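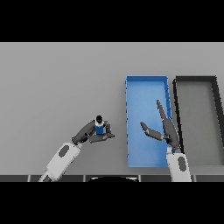 Chapter 7
Two-Arm Cells and the Work Around Them

7.1 Scope of the chapter

The previous chapters treated the automated cell as a machine with inputs, outputs and a cycle time. This chapter treats it as part of a workplace. A cell that sorts small bottles into trays takes over a task that a person used to do by hand, and it creates other tasks that did not exist before. Both sides of that exchange have to be planned, staffed and paid for.

The running case is the packing department at Rinico, a supplier of laboratory consumables. Before the change, the department employed 22 people on two shifts. Each packer took filled bottles from a bench, checked the cap, and set the bottle upright in one of two trays according to its destination. The target was 600 bottles per packer per shift. The department now runs two-arm cells built by Nastero, and the bench work has been divided again.

7.2 Tasks, jobs and stations

Three terms are used throughout. A task is a single operation with a start and an end, such as placing a bottle in a tray. A job is the set of tasks assigned to one person. A station is the physical location where tasks are carried out. Automation acts on tasks first. Its effect on jobs depends on how the remaining tasks are grouped, and that is a decision made by management, with or without the advice of the people concerned.

At Rinico, the placing task went to the cell. Cap inspection was split: the cell rejects a bottle it cannot grip, while a visible defect in the cap is still judged by a person. Tray exchange stayed manual. Clearing a stopped cell was added, as was the checking of new motion programs in simulation before release to the floor.

7.3 Simulation as a work tool

A simulated cell normally contains only what the program needs: the table surface, the trays, the object to be handled, and the two arms. In a typical test one hand holds a bottle upright while the other waits open over a tray. The operator reviews the approach path, the grip and the clearance between the arms. At Rinico a new program must complete 2000 simulated placements before it is loaded into a cell.

The review was first assigned to engineering. It was later moved to the packing department, for a practical reason -- former packers noticed poor grips earlier than the engineers did. They knew how a bottle behaves when it is held too low on the body. The move required a training course and a new pay grade, and the second took longer to settle than the first.

7.4 Changes in workload

Physical load fell. Repeated reaching across the bench was the main source of shoulder complaints in the department, and that motion is now confined to tray exchange. Mental load changed in kind. A packer worked at a steady pace and could talk to the person at the next bench. A cell operator watches several cells, waits, and must then respond quickly to a stop. Long waiting periods are tiring in their own way, and the Ásgeirsdóttir scale, introduced in section 7.6, is used in this book to record them.

A second site, Cernel, installed the same cells but left the operators without authority to edit programs. Every fault was passed to an outside technician. The two sites are compared in section 7.5, beginning with the way each one handles a dropped bottle.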